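Getting water rings off a light wood table, help??

posted by fluleck60

Round table, pale wood, got it used in October. Rings from mugs all over one side, white ones, you can feel nothing but you sure see them. Tried dish soap and a rag. Nope. Dont want to sand the whole thing if I can avoid it. What do people use?

Nikola Grgić

White rings = moisture stuck in the finish. Good news, thats the easy kind. Black ones are in the wood, different story.

Hair dryer on low, keep it moving, 15 minutes tops. Then a little mayo or petroleum jelly, leave it 2 hours, wipe. Try a spot near the rim first. Still there? Very fine steel wool with oil, go with the grain, light hands. I've done 2 tables this way, one came out great, the other so-so.

Light round table:

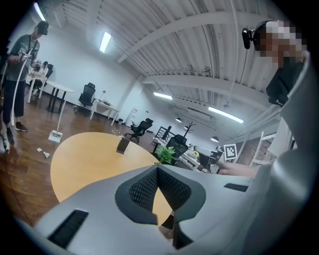
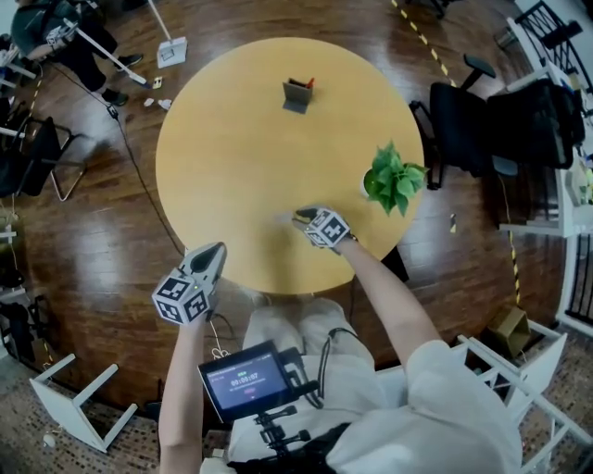 Also find out what finish you have before buying anything. Dab of rubbing alcohol on the underside, if it goes sticky its shellac and you need to be way more careful with heat. Wax after, thin coat. And get coasters lol

deák_r

just put a tablecloth on it

Ornitz

Toothpaste worked for me, the plain white kind not gel. Rub it with a damp cloth and wipe it off quick. Did dull the shine a bit tho so wax after like he said.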